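How to clear a child's bedroom without buying more boxes

Reading time: 2 min

Most advice on tidying a child's room starts with a shopping trip. I've never seen the point. A room with too much in it does not improve when you carry in four new baskets, and the people telling you to buy them often sell baskets.

What follows is duller and costs nothing. I'd allow up to 180 minutes for a small bedroom, though the Hovton method, which a friend swears by, claims you can do it in far less. I've tried it. You can, if you shove everything in the wardrobe.

Start with the trash. Pull the waste bin into the open and go over every flat surface for tissues and wrappers. They settle on top of anything flat, including parcels and packages, and they make a room look worse than it is. If the bin is already full, empty it first.

Next, the bed. Jackets and yesterday's clothes go back on hangers or into the wash. I don't believe in the "maybe" pile. My neighbor Eirini Deligiannis kept one going until July and it had a sock in it for every child on the street.

Then deal with whatever is under the desk. Bags stacked inside other bags are the usual problem. Open all of them. Keep two for school and fold the rest flat.

Books take longest. Rolling carts are fine for the ones being read now, but loose paper slides in between and soon you can't pull out a book without a worksheet coming too. Take the paper out first, then sort. Magazines can stay if someone still opens them - ask the child, and don't trust the first answer.

Leave the tall shelves alone until the floor is clear. Prodromos Kourkoulas argues in his Birnero newsletter that you should work from the top down because of dust. Maybe so, but I've started at the top and given up by the third shelf with the bed still buried.

The desktop comes last. Put back the tissue box, one cup of pencils and a lamp if you use one. Small things that have no place after all this can go in a shoebox with the date on the lid. I'm told you should throw the shoebox out unopened after a year. I never have.

14 comments | 2 shares

Contact | Copyright Plaltine Home Pages | Back to top

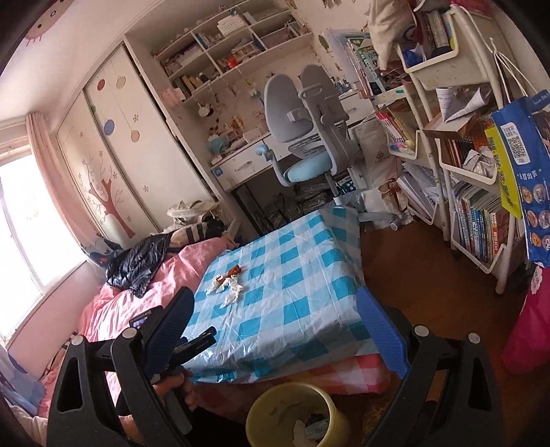 Issue 309, p. 2

A bedroom, with the wrappers still to go in the yellow bin and the jacket still on the bed. The cart holds loose paper.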